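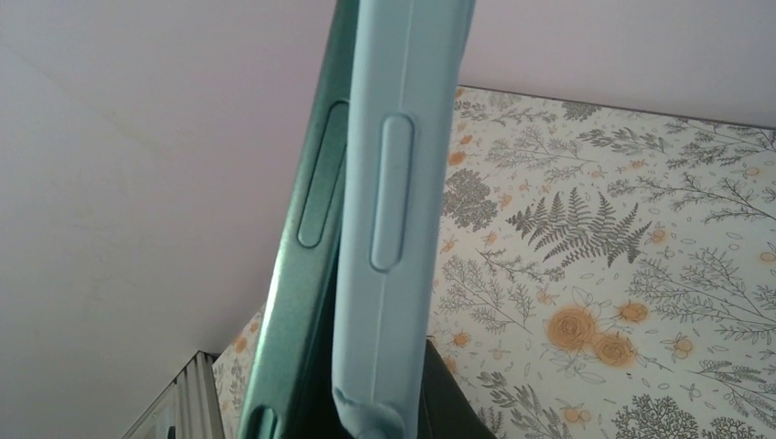 ## Tuesday, 6:40 am

Pitfall lines A to D opened at Dovholm. Soil at 5 cm was cool and the litter layer damp after the weekend's rain. Trap spacing left at last season's interval so the ground beetle series stays comparable. Two cups on line C had lifted out of their sleeves and were standing proud of the soil by a few millimetres, enough to put off anything small walking the surface. Reset both, packed the rims with fines, and flagged their catch as unusable for this round.

Preservative is still propylene glycol, 60 mL per cup. I had considered going down in volume for the shorter exposure but evaporation on the north-facing line last July was worse than the log suggested, and I would sooner carry the extra weight out than lose a cup.

Line D runs along the fence and is the one I trust least. The mown strip on the far side acts as a source of open-ground species, and they turn up in cups that are nominally woodland edge. Either the line moves ten metres in or the fence distance goes into the model as a covariate. Leaning to the covariate — moving it breaks the series.

## 10:15 am

Leaf litter samples from the Ostatard block into the Berlese funnels. Eight funnels running, one spare with a cracked collar. Low wattage for the first day, then step up. The last batch was heated too fast and the springtails desiccated in the upper layer before they could move down, which shows in the counts as a false absence of the smaller forms.

Sieve fraction above 500 µm goes to the main sort. Everything finer is held in ethanol and will wait until the rest of the season is in.

Mite numbers in the Ostatard litter look high again on a first pass under low power. No identification attempted past suborder. The oribatids dominate by eye but that is a poor measure, as the pale mesostigmatids vanish against the dish. Black dish next time.

## 1:30 pm

Worked on the reference collection. Drawer 11 had a faint smell of naphthalene left over from the previous arrangement, and two of the older carabids have verdigris at the pin. Repinned one on stainless. The other has lost both hind tarsi already and I left it alone.

The Trương material is now fully entered: vial number, site, date, habitat code, sex where dissected. Labels on the early vials were written in a pen that is not alcohol-fast, and three are legible only under oblique light. Transcribed those first and put new labels in behind the originals. Did not remove any originals.

Query outstanding on the habitat codes. The Trương sheets use "4" for both riparian scrub and unmanaged pasture, depending on the year. Checked against the site sketches and split them by hand.
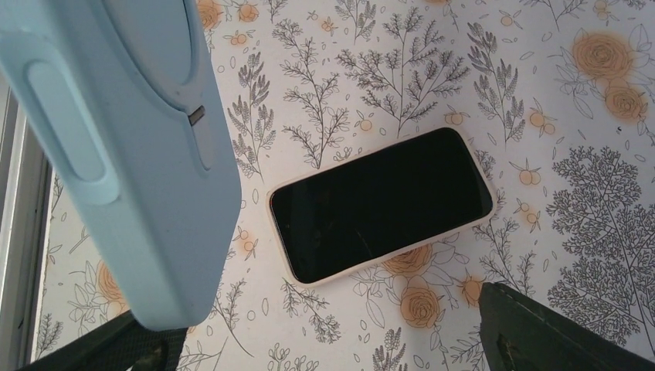

## 4:50 pm

Ran the rarefaction curves on the Cengate subset with 1,000 permutations. The curve for the grazed plots flattens early. The ungrazed plots are still climbing at the right-hand end, so any richness comparison has to be made at the smaller sample size or with an estimator. Used both. The estimator interval is wide enough to be nearly useless for the ungrazed side.

Catch per trap-day in the grazed plots is driven by one species of *Pterostichus*. With it removed, the two treatments are hard to tell apart on abundance. Composition still separates them on the ordination, axis one, and the stress value is acceptable.

To do:

- collar for the spare funnel
- order glycol before the next round
- recheck tally sheet 9, column totals do not match the rows
- black sorting dish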